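July, bench notes, cups and small stuff

Started a little after 9 with the coffee still too hot to drink, which felt right given the subject. I've been meaning to sort out the cup situation for ages. We have far too many, they live in three different places, and every time I need a plain one I end up with my arm down the back of the Kidholm cabinet.

So, new system. Every cup gets weighed, gets a strip of tape on the bottom with the weight and where it came from, and goes back in one of two crates. Clolwood crate for anything with a pattern or raised bits on it, Junder crate for anything smooth. If it's smooth but has a chip, Junder crate anyway, wrapped in a paper towel. I don't want a third crate!

The brown one with the raised decoration is my favorite by a mile (I know it's ugly, leave me alone). It came in at 400 g on the big scale and 395 on the little one, so one of those scales is lying to me. I put 400 on the tape with a question mark. The handle sticks out enough that the cup never quite rolls away when it's on its side, and I like that about it.
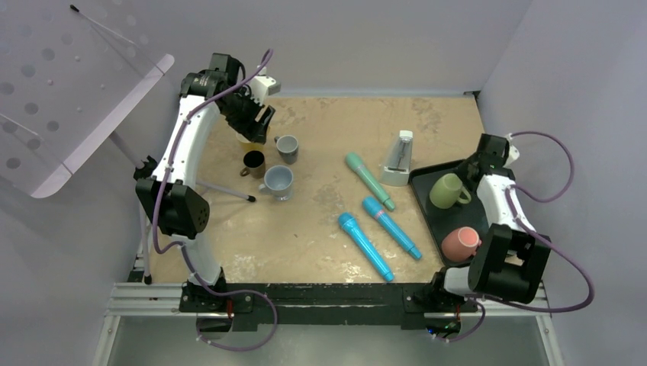
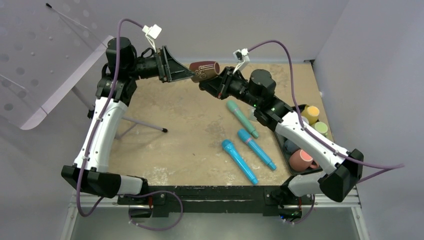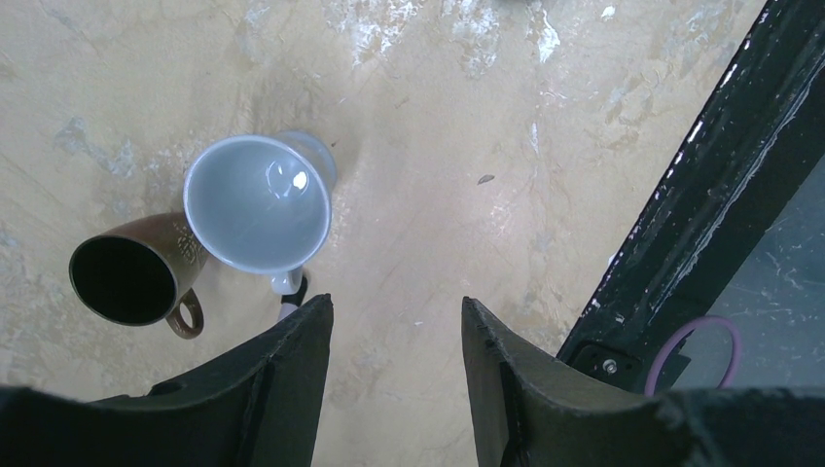
Filed under: Bench notes / Cups and tableware

The tabletop needs attention too. It's got those pale worn patches all over, and I went at the stains with dish soap and a green scrubber for a good while and they did not care one bit. I think whatever it is has soaked in. I'd like to try the Amin cleaner next, but only on a back corner first, because the label is very excited about "stripping" and I would like to keep what surface we've got. If it goes badly we could cover the lot with that roll of brown paper, though then you can't see crumbs or grit, and grit is what scratches the glazes.

Back to cups. The pale ones with white insides are a pain to keep looking decent. Tea rings show up right away, and so does tape glue. I switched to the blue painter's tape halfway through for that reason and redid the first few, so if you find one with sticky fuzz on the base, sorry, I missed it. Rubbing alcohol takes it off in a second.

The toy microphones don't belong in either crate and I went back and forth on that. For now they're in a shoebox on top of the Junder crate with the lid off. They're nice to have on the table with the cups, being so long and skinny with a fat round end, but stacked in with ceramics they wedge themselves under the handles and then everything comes out in one clattering lump.

Trays: wash, dry standing up, back on the low shelf. I measured a gap of 60 cm there, so they fit sideways with a bit to spare.

To do:
- check both scales against the 100 g weight, which I have put somewhere clever
- new felt for the bottom of the Clolwood crate
- more blue tape, the wide kind
- patch test on the tabletop, back corner
- ask whoever took the deep crate from under the sink if I can have it back

Stopped for lunch with the pink mug still unweighed. It's by the sink with its tape strip next to it, so please don't put it away yet.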